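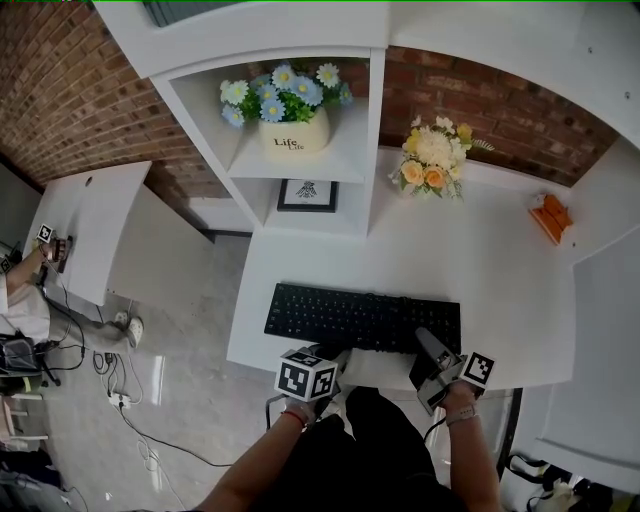
Fuson hand-held gripper kit, trial notes
Monday, March 23, 2020
Bench: Bendville, the two white desks by the brick wall

Kit is on loan until we say yes or no. Quoted price is 2,334 for a pair of grippers with marker cubes, leads and a year of their Skulton software. Extra pair is the same again, no discount, which I queried and got a brochure back.

What the brochure claims: a person does the job with the grippers, the software works out where each gripper was from the cubes, and the arm learns from it. "Any desk task, first day." I'd like to see that on a desk they haven't picked themselves.

Keyboard task. Gripper in each hand, keyboard at the near edge of the desk. Pick up, turn, put back. Keyboards are a poor choice for the seller and a good one for us: long, flat, dark, not much to get hold of. The jaws want to come in at an angle and the cube then tips with them. Skulton needs a clear view of at least one face per cube. Recorded 119 runs, and it threw out 54 as "pose lost". That is a lot of wasted wrist. The log doesn't say which hand was lost or when, only that it was.

Asked their support about it. Answer: better lighting. Lighting is what we have. Tried again with the blind down, reject rate looked much the same to me, but I stopped before I had enough runs to argue with.

Leads. Don't like them. Two people working at neighbouring desks means cables all over the floor to the power strip, and the lead pulls slightly on the gripper when you reach for the far end of the keyboard. Want to know whether that pull ends up in the recordings. Support says no. No evidence attached.

Weight: they list 456 g per gripper. Haven't put one on the scales yet. Feels fine for ten minutes, less fine by lunch.

Good points, to be fair to it. Setup was quick. Export opened first time in our own viewer. Jaw opening reads back sensibly when I squeeze slowly. Squeeze fast and it lags, will measure properly.

Against Tamura: the set we tried in October was dearer and uglier but told you which marker it had lost. I'd pay something for that alone.

To do
- weigh both grippers
- same task with lead taped to forearm, compare
- ask Fuson for the raw reject log, in writing
- ask what happens to Skulton after the year is up. Quote is silent
- try a mug or a box, something with sides

Not signing anything on the strength of this. Will keep the kit out on the desk until the lead test is done.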